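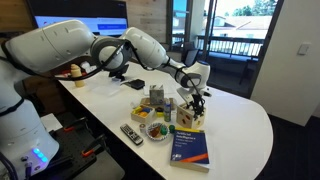

The case for storing small items by category is weaker than most guides suggest. Sorting by category works in a warehouse. On a shared table it fails, and the Somham storage guide, with its 111 labeled bin types, repeats the mistake at length.

A remote control, a tissue box and a shape sorter have nothing in common except that people reach for them in the same spot. Place of use is the better key. I kept a log in June: 400 retrievals, four storage zones. Most of the walking came from items filed correctly and kept in the wrong room.

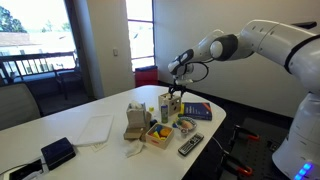

## Open trays before lids

Toy blocks belong in an open wooden box, low enough to see into. A lid adds one operation per use, and children skip it. The shape sorter should stand next to the blocks — a shelf apart is already too far. 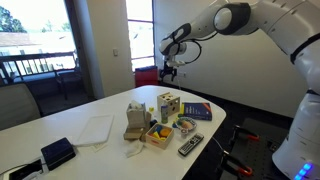

*Photo: Petrauskas / Buvitel*

Flat items are the exception. Books and trays collect other things on top of them, so I would store those upright and accept the extra reach.
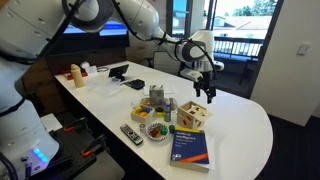

Tape is harder to place. It gets used everywhere and returned nowhere, and a second roll costs less than any system for tracking the first. The same applies to pens and scissors. Remote controls can't be duplicated so cheaply and need one fixed position, preferably marked.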